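Home Journals Browse issues Authors About Contact

We use cookies to keep you signed in and to count page views. Accept all Manage settings

3. How open storage is used at the desk

3.1 Setting

The desk study was the second part of the Penach work, and followed the survey by Cattaneo and Sisodia of 279 households in Atby and Katimcombe. The survey asked people where they put things down when they stopped work. In total 1,297 items were named. Books and papers came first, then drinks, then small boxes and tins. Over 30 of the people who answered said that they owned a desk with shelves above it but did not use the shelves for what they had bought them for.

For the second part we chose a desk with a hutch, white throughout, set against a brick wall. It has drawers on the left, a cupboard with a glass door at the upper left, open compartments beside the cupboard, and a recess at desk height.
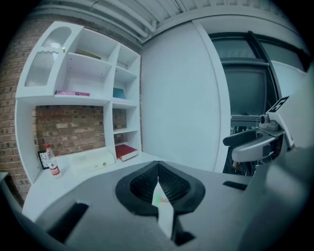 We wanted a piece of furniture that offered both closed and open storage within reach of one seated person. Many of the desks in the survey had only one or the other, and people who had both gave quite different accounts of how they used them. Carmela Cattaneo drew up the list of things to be placed, and kept to things that had been named often in the survey. Savita Sisodia ran the sessions, each of which lasted 60 minutes. People were told to put things where they would want to find them the next day, and were not told to make the desk tidy.

3.2 Books on shelves and on the desktop

Greco's scheme for sorting domestic storage treats a book on a shelf as put away and a book on a desktop as in use. We found this hard to apply. Several people laid books flat in places that were neither one nor the other, and said that they had finished with them for the day but not for good.

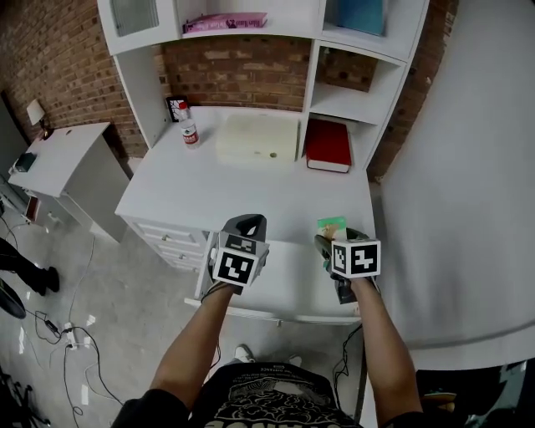
Whether a book counts as put away seems to depend on more than the height of the surface it is on. A book at the end of the desk, close against the shelving, leaves most of the working space free, and people tended to speak of it as stored. The thick red book in Figure 1 is an instance: it lies at the right end of the desktop, while the pink book lies flat on the upper shelf and the pale box takes up the middle of the desk. Under Greco's scheme the red book and the box fall in the same class. We coded them separately, as "edge" and "centre", and did the same for all desktop items in the sessions that followed.

Figure 1. Desk and hutch with books, box and water bottle.

3.3 Drinks

Bottles and cups were treated differently from books. People seldom thought of them as things to be stored at all, and when asked where a bottle belonged they usually named the kitchen. At the desk they wanted it within reach but away from paper, and the back corners were the places most often given. We therefore left drinks out of the comparison in Section 4.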